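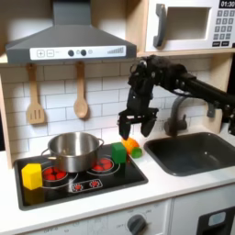

I have been wanting to write about play kitchens for ages, and on Thursday I finally cleared a whole afternoon to do it properly, with coffee, a notebook and far too many opinions. I love these things! I loved them when I was five and I may love them more now, because now I notice the design work that goes into them.

First, some history. My own play kitchen was a cardboard box with burners drawn on in marker. The oven door was a flap that tore off in the first week, and after that I baked with the oven permanently open. I made soup in it. I made only soup, for years, mostly from grass and buttons, and my whole family was expected to eat it and ask for the recipe. So when I see what small kitchens look like today, with tiled walls and hoods and knobs, I get a little giddy.

The range hood is the part I always look at first. A lot of toy kitchens skip it, and I understand why – it takes up space, and a three-year-old has never once worried about steam. But a hood makes the whole thing feel like a room. A gray one with a proper chimney going up the wall has real presence, and if there's a control strip on the front, with plus and minus buttons and a couple of dark round knobs, then you have a second job in the kitchen. One kid cooks, the other kid runs the fan. Mine fought about who got to be on fan duty, and fan duty is entirely sound effects. You would not believe the range of noises.

I'm also a big fan of the little stepped bars, the kind that climb from short to tall. No reading needed! Any toddler can look at that and understand it means MORE.

Then there's the white subway tile with gray grout lines. I put the same look in my real kitchen, and the toy version stays clean with one swipe, so I know which one I'd choose if I had to do it over. I've spent entire Sunday mornings with a toothbrush and a bowl of baking soda. A small cook has no such problems.

Hanging utensils are another thing I will defend to anyone. A slotted wooden spatula and a wooden spoon on hooks, right above the stove, where a short arm can get at them. We used to keep all the play utensils in a bin, and the bin was where they went to be forgotten. I moved ours onto hooks one evening and the next day they got used more than they had all month. They even got hung back up, sometimes, by somebody other than me. I have since put hooks in the real kitchen, in the hallway and inside the coat closet, and I'm eyeing the bathroom.

A few notes on microwaves, a subject I feel strongly about:

- A vertical handle is wonderful. Kids grab it with a whole fist and pull, and it's the same motion as the real one.
- A display with a time on it gives the game a shape. If it says 01:30, then lunch takes a minute and a half, and you may not complain before that.
- I like a keypad with lots of little buttons. Pressing eleven of them to heat one cookie is half the joy.
- Put it up on a shelf if you can. It frees up the counter, and the counter is where everything happens.

About that counter. White with a black stovetop set into it is a great combination for play food, because every color stands out. An orange carrot on white looks fantastic, like it's waiting for its big moment. We had a dark counter on our first kitchen, a secondhand Dinsa that I bought for 40 dollars and hauled home in the rain, and the eggplants simply vanished on it. I found one behind the sink when we passed that kitchen along to the next family.

Our second was a Bolari, and I still miss that oven door. It had a soft, slow close that I've never found on anything else. The stickers on it gave up early, though, so the burners ended up as two faint circles and a lot of imagination. I looked hard at a Cundholm too, but it was 200 dollars before you bought a single pan, and I stood in the aisle for a long time and then went and bought a sandwich.

Which brings me to play food, and here I have to confess something. At our peak we owned 114 pieces. I know because I laid them all out on the rug one night in June and sorted them – vegetables, fruit, bread, cheese, things that were once halves of something. We had four cheeses and no milk. We had a fried egg with tooth marks. It was a beautiful, ridiculous spread and I was so proud of it, and then I packed most of it away and the play got better almost overnight. A dozen pieces on the counter turned into actual meals. Someone planned a menu! I was served carrot with a side of carrot, and it came with a napkin.

Now I rotate. A small handful stays out, the rest lives in a box on top of the closet, and every couple of weeks I swap them. The excitement over a tomato that has been gone for two weeks is hard to describe.

If you're hunting for a kitchen of your own, the Naderthorpe flea market is where I'd start. I've seen good ones there for 50 dollars, usually in light wood, usually missing one knob. Don't let the knob put you off. I replaced one with a drawer pull from the hardware store and it turned out to be the favorite, because it clicks. Bring a screwdriver, check that the side panels are square, and open and shut every door a few times before you hand over any money. Also measure your car. I've learned this twice.

I still have a list of things I want to try: a tiny dish towel on a rail, a chalkboard for the daily specials, maybe a row of real spice jars with the lids glued down. I'd love to hear what's in your small kitchens, especially if you've found a good way to store the pans. Ours are in the oven, stacked badly, and they come crashing out every single time.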